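I have been going to the same physical therapy clinic for my left knee since March, and somewhere between the third visit and the fourth I started forming opinions about the way we are sent home with exercises. My wife has heard all of them by now, more than once, and she suggested (kindly) that I write them down and see if anyone else wanted a turn.

My complaint is with the sheet. If you have ever hurt a knee or a shoulder or the small of your back, you have met the sheet. It comes out of the printer warm, it has little line drawings of a bald person lying on the floor, and under each drawing is a number of repetitions. Mine had 8 drawings on it. I am 68 years old and I can tell you I did all of them faithfully for four days, and then I did the three I liked, and after that the sheet went under a magnet and stayed there looking at me.

Now, I don't think I'm a lazy man. I walked the mail for most of my working life, and I still cut my own grass. I also don't think the exercises were bad ones. They were probably exactly right for my knee. What I have come to believe is that eight is too many for almost anybody, and that a good many people who are told they "didn't keep up with their program" were handed more program than a person can fit between breakfast and the rest of the day.

My therapist, Elias Dabbas, is a patient young man, and when I finally confessed to him I expected a talking-to. He asked me which exercises I was doing. I told him: the one on the stairs, the one with the chair, and the one where you squeeze a rolled towel behind your knee, which I can do during the ball game. He took a pen, crossed out the other five, and said, "Then let's do those properly." I could have hugged him! We spent the rest of the visit on how I was using the chair, and I had been doing it wrong the entire time – leaning forward and letting my good leg carry the load, the way you'd get up from a low couch.

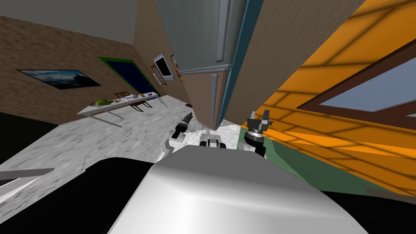

I've thought about that visit a great deal. Three exercises done right, with somebody watching at least once, seems to me worth a whole folder of drawings. You can't see your own hips when you stand up from a chair. You can't tell from a line drawing how slow "slowly" is meant to be, either. Elias counts it out loud, and his slow is a good deal slower than mine.

There is another side to this, and my friends at coffee have been happy to supply it. One of them had her shoulder done and swears by her long list. She ticks the boxes with a green pen, and she says if they had given her only three she would have felt shortchanged. I believe her. Some people are made for lists. Another fellow at the table uses one of the phone programs, Pludico, and it rings a little bell when it's time for him to stretch. He likes it fine, though I notice the bell has gone off during coffee on several occasions and he has yet to stretch in front of us.

So I won't say everybody should have three. What I would like is for someone to ask. It could be one question at the end of the first appointment: how much of this do you honestly expect to do? And then the therapist would need to take the answer without looking disappointed, because I think we fib to medical people mostly to spare their feelings. I told a very nice assistant I was doing my heel slides every morning when I hadn't done a heel slide in a week, and I felt worse about that than I did about the knee.

The money comes into it, too. My plan covers a set number of visits, and after that it is out of my own pocket. I understand why a clinic wants to pack everything it can into the paper you carry home, when it may not see you again. They're trying to be generous. But I'd gladly have swapped that whole first hour of measuring and bending for two shorter visits, a week apart, where someone watched me do the few things I was really going to do.

As for the knee, it is coming along. I can get down to the tomato bed and back up again, with some language on the way up – and the stairs at my daughter's house don't worry me the way they did at Easter. I've added a fourth exercise, at my own request. It's one of the five he crossed out, the one where you stand on one leg at the kitchen counter, and I do it while the coffee drips. Elias says we might talk about a fifth when I see him next, and I told him I would think it over.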